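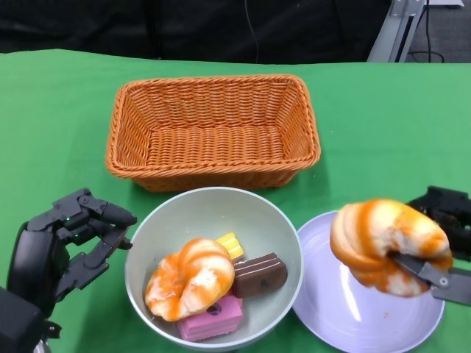 How to set up a small bakery corner with a basket, a bowl and toy cakes

Time: 10 minutes
Age: from three years

In our playroom at Clerkside the bakery corner is the one that children ask for most. It needs very few things and you can put it away quickly when lunch comes.

What you need

A table with a plain green cloth
One rectangular wicker basket, low enough for small hands
One round bowl with a wide rim
Toy bread roll and toy cakes (we use a twisted roll, a yellow layered piece, a chocolate slice and a pink one)

Step 1. Put the cloth
Spread the cloth over the whole table and smooth it with your palms from the middle to the sides. A few small wrinkles make no problem. I prefer one color without pattern, so the cakes are easy to find with the eyes.

Step 2. Place the basket
Set the basket in the middle, a bit toward the far side. Leave it empty. This will be the shop basket, and the children must fill it themselves.

Step 3. Fill the bowl
The bowl goes in front of the basket, close to it. Put in the roll first, then the cakes next to it. Four pieces are enough for the first game. When I gave a full box, the children only poured everything out and went away.

Step 4. Play the order
One child is the customer and says what he or she wants: "The chocolate one, please." The other child takes it from the bowl and puts it in the basket. For younger children, say only the color. For older ones, ask for two things in one sentence.

Step 5. Change the roles
When the basket has all the pieces, the customer becomes the baker and brings them back to the bowl one by one. In this way the tidying is already part of the game.

Cleaning

Wipe the toy food with a damp cloth and let it dry before it goes in the box. A wicker basket should not stay in water. Use a dry soft brush, also between the weaving under the rim. Please check the rim sometimes for broken ends which can scratch.

If you have more time

Write small price cards and give the children buttons as money. In January we also add a notebook for the orders, and some children fill whole pages with lines and circles.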